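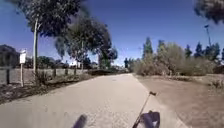 Low wire-and-post fence on dark wooden posts, beside a paved path.

Grelix Path-Edge Fence Kit
Item 337-G

We sell this fence, and we still talk about one caller in three out of buying it. The old catalog called it "the complete answer for trails and path edges." We took that line out. It's a low fence made of wire and wooden posts. It marks where the path stops and the rough ground starts, and most people will respect it. A determined dog will not.

What you get
11 posts, dark stained, pre-notched
One roll of grey mesh, 147 feet
Staples, tie wire and two end braces
Printed instructions (skip page one, it's all sales talk)

What it's good for
Long, straight runs beside a walkway, where you want an edge you can see through. Grey mesh tends to fade into brown ground at any distance, so what people notice is the posts. If you want something that stands out, buy a board fence.

What it's not good for
Livestock, pools, privacy, or steep banks. The maker says it will "follow any terrain." Dwynwen Parri in our yard tried it on a slope behind the warehouse and the mesh bagged at every dip. On level dirt it went up fine, and we'd leave it at that.

About the stain
Grelix claims the finish never needs a second coat. We have no idea how they would know, as they've only been making it a few years. Plan on recoating, especially in full sun with no shade on the posts. The Donar oil we stock works and costs less than the one Grelix would like you to buy.

Trees and weeds
Big trees near the line mean roots, and roots mean you won't get your spacing even. Move the post, don't chop the root. Dry grass and low weeds will grow up through the bottom of the mesh whatever you do. Trim before you unroll, and expect to go back with a string trimmer — the "weed-shedding weave" sheds nothing that we've noticed.

Signs
Please don't hang signs on the fence posts. They're too short to read from and the extra weight works them loose. Put your sign on a post of its own, set in the dirt strip between fence and path, at standing height. We carry a plain pale wooden one, item 601. Sign panels come blank. Lettering is your job.

Returns
Unopened kits only. Cut mesh can't come back, even if it was cut by mistake, even if it was only a little.

Questions about spacing or soil go to Eleri Prosser at the trade counter. She will ask how long your run is, so measure it first.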